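Cable sorting is taught by hand at Wenetti

The recycling firm Wenetti has begun teaching a pair of robot arms to sort old cable at its workshop in Drasden. The work is done by remote control: an operator moves two hand levers, the arms follow, and every movement is recorded for later training.
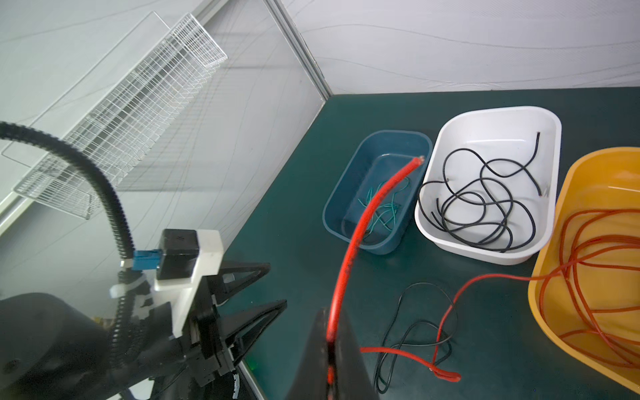 By Achilleas Konstantinidis
Drasden, Friday

The first task sounds simple. Each piece of cable must be picked up from the mat and put into one of three plastic tubs. But cable bends, rolls and catches on other cable, and a thick red piece with bare strands at the end does not behave like a thin wire.

"With a box, you show the robot the place and it is enough," said Gkikas, the shift leader for the project. "With a cable you must show it many times, and every time a little different."

Since August the operators have recorded 2,172 runs. Wenetti wants to have 2,770 before the training of the next version starts. A session has 68 runs, after which the operator must rest, as small mistakes of the hand also go into the recording.

The control program, named Zulix, was written in the company. Runs in which a cable is dropped are kept and marked, so that the robot can also learn how to pick it up again.

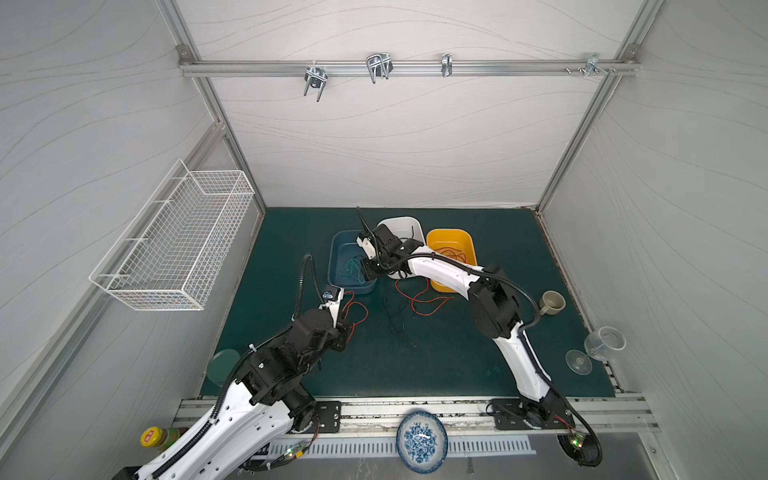

Other work to follow

Kitchen objects are next on the list, among them plates and glasses. Wenetti plans 900 runs for this part. The operators will use the same levers, with a lower limit on the closing force of the grippers.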